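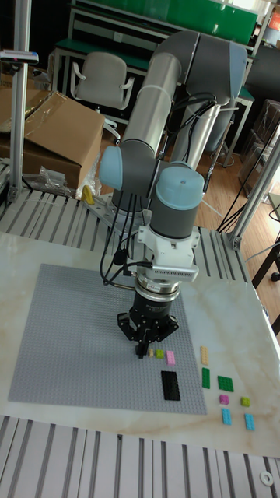
July, 11 at night, can't sleep

Puspita and I had the argument again over dinner, the one about whether a machine will be folding my towels before I retire. She says yes, easily. I say come and watch an arm with a whole hand's worth of black fingers go after a little lime green brick, and then talk to me about towels!

The plastic bricks are my fault, I picked them. Hard edges, bright colors, they don't flop or stretch or roll under the couch. My kitchen drawer has none of those manners. There's a tangle of rubber bands in there older than my marriage, and I can find the good peeler in it with my eyes shut while I'm on the phone with Mom. How would you even write that down?

Fitriani is more hopeful than me. She spent two years at Jugah on shop-floor stuff, feeding parts into trays, and she swears that side is nearly there — same part, same tray, all shift long. I believe her. It's when the part is a sock that I get gloomy. Or the black plate, the big one, lying flat on the studs. My own thumbnail has trouble getting under those, and my thumbnail has had 53 years of practice.

Puspita said fine, forget towels, would I pay for one that only picked up the kids' toys? I said 928 dollars, tops, and it has to do the stairs. She laughed so hard she had to put down her fork.

Anyway, the laundry is still in the dryer and I can hear it not folding itself. Haris wants me in at 8 tomorrow. Must remember to bring back his soup container.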